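**Fundix** is a protocol for sending files between devices over a local wireless network. It was developed by the software firm Nasness and is used mostly on phones, tablets and small office computers. The protocol does not need an internet connection or a user account. The present version is Fundix 3.

## History

The work on Fundix started as a part of Kakberg, a note-taking program by the same firm. Users of Kakberg wanted to move their notebooks from a phone to a computer without a cable, and the first transfer module could only send one file at a time. In April the module was separated from the program and received its own name. Version 2 added the sending of whole folders. Version 3 changed the format of the messages and is not compatible with the first version, but it can still receive files from a device with version 2.

## Operation

A device which runs Fundix sends a short announcement to the local network every 7 seconds. The announcement contains the name of the device, the version of the protocol and a temporary key. Other devices put the name in their list and remove it when three announcements in a row are missing.

When the user selects a receiver, both devices show the same short code. The transfer begins after the code is accepted on the receiving side. The file is divided into blocks, and each block is checked on arrival. A damaged block is asked for again, so the rest of the file does not have to be repeated. If the connection is lost, the receiver keeps the finished blocks for 96 hours.

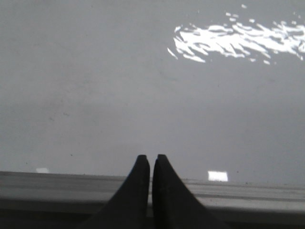 *Light reflected on a smooth gray surface.*

The names of files are sent in Unicode. Dates of creation are kept, but access rights are not, and the received file always gets the default rights of the receiving system.

## Security

All blocks are encrypted with a key that is made new for each transfer. The announcements themselves are not encrypted, and for this reason the name of a device can be read by everybody on the same network. Since version 3 the user can hide the device from the list. A hidden device can send files but cannot receive them.

## Implementations

Besides the original program from Nasness, there is an independent implementation called Ueda, which works from the command line. Ueda supports versions 2 and 3 of the protocol. It does not support hidden devices, and it writes unfinished transfers to a separate folder, which the user has to empty by hand.

## See also

- Kakberg
- Local area network
- File synchronization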